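Teaching a Two-Armed Robot to Tidy a Floor by Remote Control
Project report, Drevow group
Dagim Belay and Vicente Leiva
June 2023

1. What we set out to do

When we picked this project in April we both thought the hard part would be the learning. We had read plenty about robots that copy people, and we rather imagined ourselves spending the term in front of a screen, adjusting things. As it happened, most of our time went on the showing, and on finding out how many small decisions a person makes while picking up rubbish.

The task was to clear litter from a carpet into a lined bin, using both arms. One of us steered the robot from the Berine control station, where each hand moves one arm, while the other kept the notes and set out the floor for the next go. We settled quite early on a habit of steadying the bin with the left gripper and doing the picking up with the right, and we kept to it all the way through so that the recordings would agree with one another.

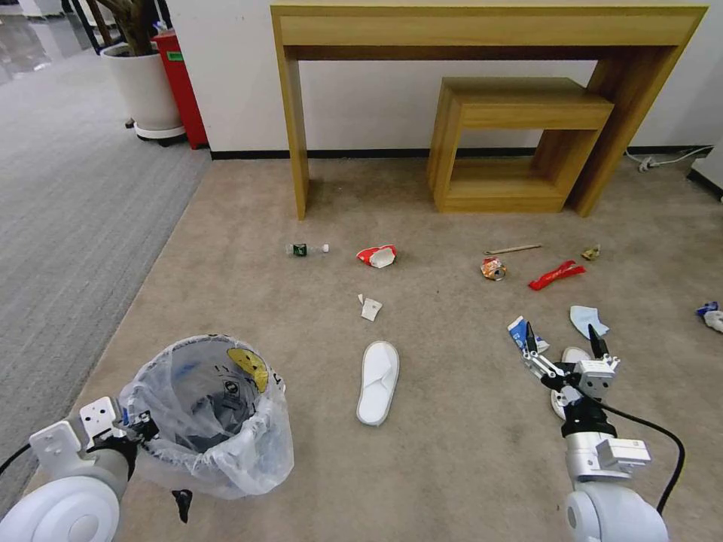

Dagim did most of the early driving and found that thin, flat things were far more trouble than bulky ones. A crumpled cup gives the fingers something to close on, but a wrapper lying flat on carpet needs the fingertips brought down very gently, and it is terribly easy to press too hard. Vicente, who is left-handed, needed a few extra practice sessions before his right arm stopped wandering — he got there in the end, and his later recordings are some of our smoothest.

2. How we recorded

We made 122 recordings altogether and threw away 28 of them, mainly for long pauses where the driver had stopped to think. A pause feels like nothing when you are at the controls, but the Plernport software stores it just as faithfully as a movement, and we didn't want the robot learning to dither. Each recording lasted up to 13 minutes, and we mixed bottles, cans, paper, wrappers and other odds and ends so that the shapes and sizes would vary. We also moved the bin between goes, which made the driving harder but seemed to us well worth the bother.
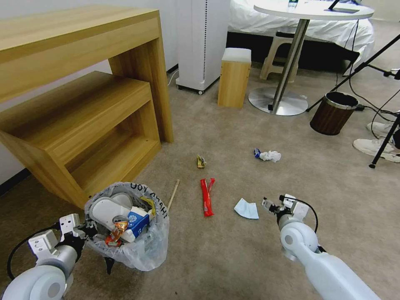 3. What we would do differently

We would agree the wording of our notes before starting! For the first 42 recordings we each had our own way of describing a failed grasp, and sorting that out afterwards took two very long evenings and a great deal of tea. We would also swap drivers more often, as tired hands make clumsy recordings. Our thanks go to everyone on the Pakzad corridor for their patience with the noise, and our notes are in the shared folder for next year's group.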